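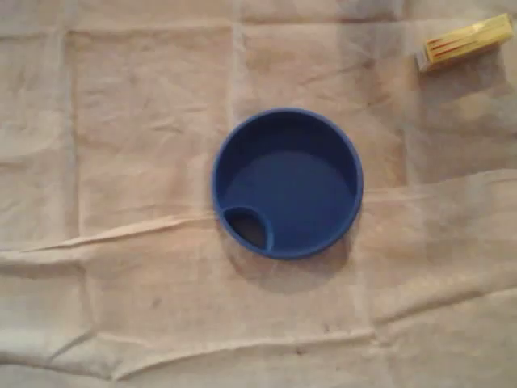
Informe de avance a la Fundación Flornbridge
Proyecto: Acceso al voto en las elecciones municipales de Mistano
Entidad responsable: Asociación Urkora
Redactado por: Thibault Riviere, coordinador
Periodo: desde el inicio del proyecto hasta finales de julio

Estimados señores y señoras:

Les presento el segundo informe del proyecto, conforme a lo previsto en el convenio. Lo he escrito directamente en español, para que también lo puedan leer los concejales de Mistano, y pido disculpas por las frases que no suenen del todo naturales.

1. Encuesta en los barrios

La encuesta está terminada. Hemos recogido 1508 cuestionarios válidos, la mayor parte en el mercado cubierto y en las paradas de autobús de la línea del río. La pregunta principal era por qué la persona no votó en las municipales anteriores. La respuesta más frecuente es que no sabía en qué colegio le tocaba votar. Nosotros esperábamos el desinterés en primer lugar, y aparece en el tercero, detrás de los horarios de trabajo.

Todos los datos se han introducido en Gilbert, el programa de registro que compramos con el primer pago. Al comienzo nos dio problemas con los nombres de calle que llevan tilde, los cuales se guardaban duplicados. El error está corregido y la tabla se ha revisado a mano. Quedan por clasificar las respuestas abiertas, que son largas y a veces están escritas en dos lenguas.

2. Visita a los colegios electorales

Hemos visitado todos los colegios del término municipal, excepto el de la escuela de música, que está en obras. En cada visita se rellena la misma ficha: entrada, rampa, iluminación, señalización, distancia hasta la parada más próxima. Dos colegios tienen la rampa en la puerta trasera, que permanece cerrada con llave durante la votación. Lo hemos comunicado por escrito al ayuntamiento y la respuesta ha sido correcta, aunque todavía sin plazo.

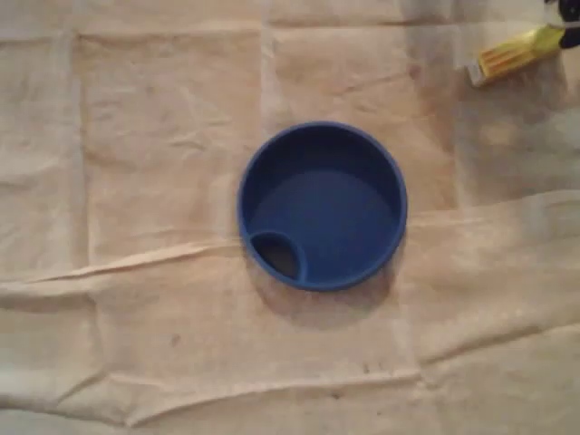 Respecto a las urnas, el trabajo se ha hecho con personas ciegas o de baja visión, que han ensayado el voto en nuestro local. Lo que más les cuesta es localizar la ranura sin ayuda del presidente de la mesa. Algunas siguen con los dedos el contorno de la tapa, y de ahí sacamos una observación útil: cuando la abertura es pequeña y está arrimada al borde, como en la tapa azul, el lado por el que se empieza a buscar cambia mucho las cosas, y un reborde propio alrededor del hueco sirve de aviso. Hemos propuesto al ayuntamiento que todas las urnas se coloquen con la misma orientación, y que lleven un relieve sencillo junto a la ranura.

3. Formación de los miembros de mesa

Han asistido 80 personas a las sesiones de formación, que se celebran a las siete de la tarde. La parte sobre el voto nulo es la que provoca más discusión. Varios asistentes con experiencia defendían criterios que la junta electoral ya no aplica, y fue necesario leer juntos la instrucción vigente, artículo por artículo. A partir de la próxima sesión repartiremos una hoja resumida con casos resueltos.

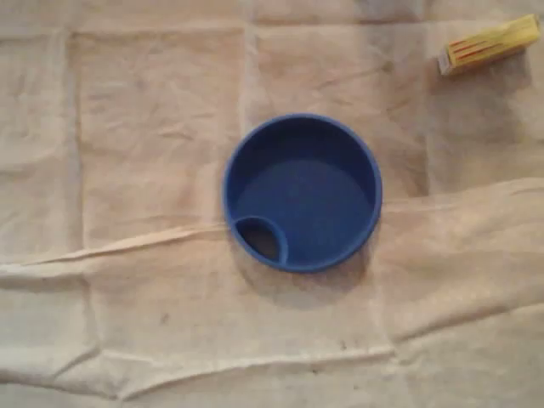 Pieza redonda azul sobre tela beige, vista desde arriba.

4. Retrasos y cambios

El folleto con el mapa de los colegios debía estar impreso en junio. No lo está. El ayuntamiento modificó los límites de varias secciones cuando el mapa ya estaba maquetado, y preferimos esperar a la publicación definitiva antes que distribuir un folleto con direcciones equivocadas. La imprenta ha aceptado mantener el precio.

También hemos suprimido el debate entre candidatos que figuraba en la solicitud inicial. Dos listas no confirmaron su participación y, sin ellas, nuestra neutralidad quedaba en duda. Solicitamos su autorización para trasladar esa partida a la traducción del folleto.

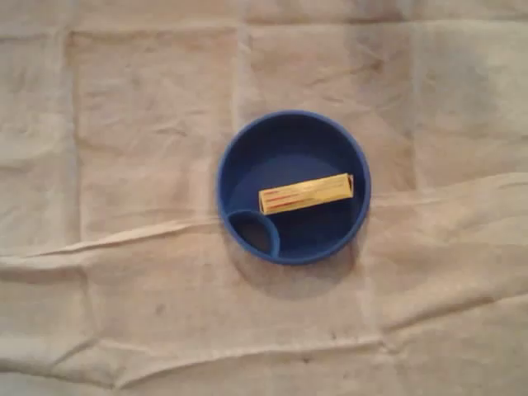

La traducción se haría a las lenguas más habladas en los barrios del norte, según el resultado de la propia encuesta. El texto es corto: quién puede votar, qué documento se lleva, cómo se pide el voto por correo y a quién se llama si el nombre no aparece en el censo. Ya tenemos el presupuesto de la traductora y lo adjunto en el anexo B.

5. Gastos

El gasto se mantiene dentro de lo aprobado. La partida de transporte está casi agotada, a causa de las visitas a los colegios rurales, mientras que la de impresión sigue intacta por el motivo ya explicado. Los justificantes se encuentran ordenados por partida en el anexo A. Falta una factura del alquiler de sillas, reclamada ya al proveedor.

6. Próximos pasos

En septiembre se imprimirá el folleto, si la cartografía se publica como está anunciado. En el mismo mes entregaremos al ayuntamiento las fichas de los colegios, con una propuesta de obras menores para cada uno. El análisis de las respuestas abiertas lo enviaremos aparte, en cuanto esté cerrado.

Quedo a la espera de su respuesta sobre el cambio de partida, que necesitaríamos antes de firmar con la traductora.

Reciban un cordial saludo,

Thibault Riviere
Asociación Urkora, Mistano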